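Nimudus Community Chemistry, Unit 2
Handout: mixing, diluting and keeping a tidy bench
Notes updated 9/21/23

Hello again, everyone. I've typed these up from my own scribbles, so they follow the order I talk in, which isn't always the order of the course outline. Bring a printed copy to the prac if you can, because you'll want to write on it and I don't like phones near liquids.

Why we use coloured water

Every intake someone asks me when we get to the "real" chemicals. Fair question! Food colouring in tap water shows you nearly everything I care about at this stage: how well you pour, how carefully you read a level, whether you rinse properly between samples. If you leave a few drops of strong red behind in a beaker you meant to use for a pale one, you'll see it straight away. With a colourless solution you'd never know, and your results would quietly go off.

It's also cheap, and it comes out of most things (not a white shirt, so wear the old one).

Beakers are for holding, mixing and pouring. They are not for measuring, whatever the lines on the side suggest. The marks are a guide, and on some plastic beakers they can be out by quite a bit. If the worksheet says "approximately", use the beaker. If it gives you an exact volume, reach for the measuring cylinder or the pipette.

When you do read a level, get your eye down to it. Bend your knees, put the beaker flat on the bench and look across the surface of the liquid. You'll see a curve, the meniscus, and we read the bottom of it. Please don't lift the beaker up to your face. It tilts, you tilt, and then we're mopping.

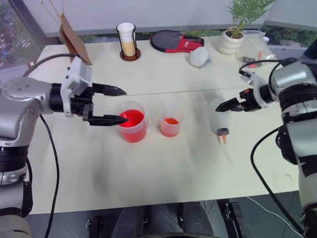
Colour and depth is the bit people find odd. Take one red solution and pour a deep lot into one container and a shallow lot into another, and the shallow one will look paler. Nothing has been diluted. The light has simply had less liquid to travel through on its way to your eye. So if I ask you to compare the strength of two solutions by looking, they need to be in matching containers, filled to the same depth, against the same white background. Two different beakers at two different levels tell you next to nothing, and I'll be a bit mean about it in the marking.

Try it at home with cordial. Raspberry is best. Pour one tall glass and one shallow saucer from the same jug and look down into both from above — my kids still argue with me about which one is stronger.

Squeeze bottles

A squeeze bottle is lovely for rinsing and for topping up the last little bit. Go gently, because the first squirt is always bigger than you expect. Aim down the inside wall of the beaker so it runs in without splashing. Label the bottle before you fill it, and write on the bottle itself, not the cap. Caps get swapped. I once watered the pot plants with pink water for most of May thanks to a swapped cap.

Serial dilution, the short version

We'll do this properly in the prac, but have a read first so the words aren't new.

Start with your strong red. Measure one part of it into a clean beaker, add one part water, and stir. You now have half strength. Take one part of that, add one part water, and you're at a quarter. We go up to 3 steps, and by the last one you should have a fairly gentle pink. Rinse the pipette each time. If your last sample looks nearly as dark as your second, go back and check your rinsing before you blame the dye.

Where things go

Keep tall things towards the middle of the bench and nothing on the rim. Pour over the bench, never over the floor or your notebook. If two panels of the bench meet in a join, don't stand a beaker across it, as even a small lip can make it rock.

Before next time

Read page 193 of the Jirnby workbook and have a go at the first 2 problems. Write your predicted colours down in pen before you come in. Spare workbooks are on the shelf in the Gasser room, and they need to go back there afterwards, please.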